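3.2 Recruitment and isolation rooms

Participants were enrolled at two sites, Wetach and Drurkthorpe, between July and October. A person could enter the study if a rapid antigen test was positive in the last 2 days and if he or she agreed to stay in a single room until the end of sampling. Persons who had received any antiviral drug were not enrolled. At Wetach the participants stayed in hotel-type rooms prepared by the local health office, and at Drurkthorpe most of them stayed at home.

Because the air samples depend on the room, we tried to keep the rooms similar. The door and the window were closed for 20 minutes before each collection, and the fan of the bathroom was switched off. The bedside was chosen as the reference point for all distances, as the participants spent most of the day there (Fig. 2). 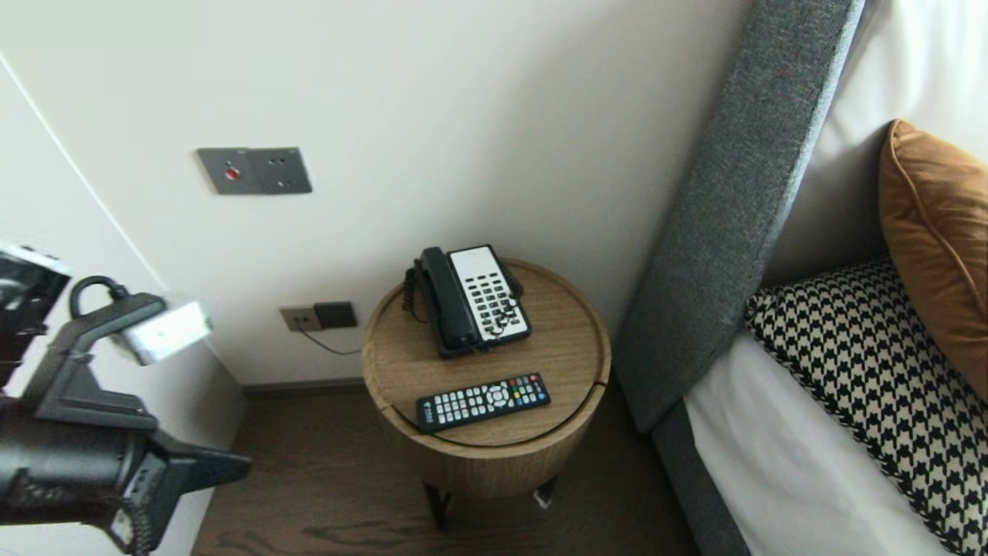

Figure 2. Bedside corner of a room, with the round bedside table and the gray headboard.

3.3 Sample collection

Saliva was collected every morning before breakfast and before brushing the teeth. The participant gave the sample into a sterile tube without help, closed it, and wrote the hour on the label. The tubes were kept at 4 degrees and were brought to the laboratory on the same day. Nasal swabs were taken by a nurse on the first, third, fifth and 9th day. We decided against daily swabs after the pilot phase, in which several participants complained of soreness and one of them left the study.

Air was collected for 16 minutes while the participant read aloud from a printed text with a normal voice. The same text was used at both sites, but in Drurkthorpe a shorter version was given to participants who were coughing strongly. This difference is considered again in Section 5.

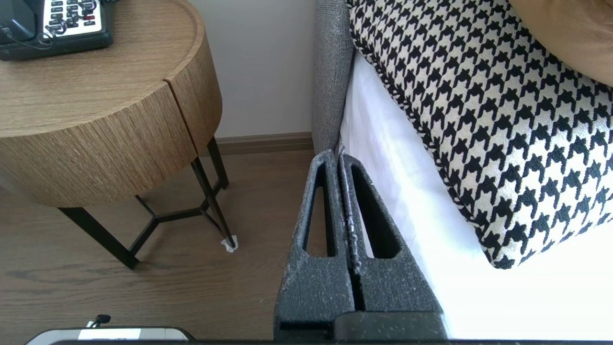
Vaccination status was taken from the official record and not from the memory of the participant. We counted a person as vaccinated when the last dose was given at least 14 days before the first positive test. Persons with only one dose of a two-dose vaccine were analyzed as a separate group - this group was small, and we do not draw any conclusion from it.

3.4 Measurement of viral load

RNA was extracted with the Bondport protocol and measured by quantitative PCR in duplicate. When the two values differed by more than one cycle, the extraction was repeated from the stored part of the sample. Culture was attempted only for saliva, following the method of Furukawa and Sasaki with a longer incubation. The readers of the culture plates did not know the vaccination status or the day of sampling. A sample was called culture-positive when both readers saw the cell damage independently. In case of disagreement a third reader (B. Kratochvíl) decided.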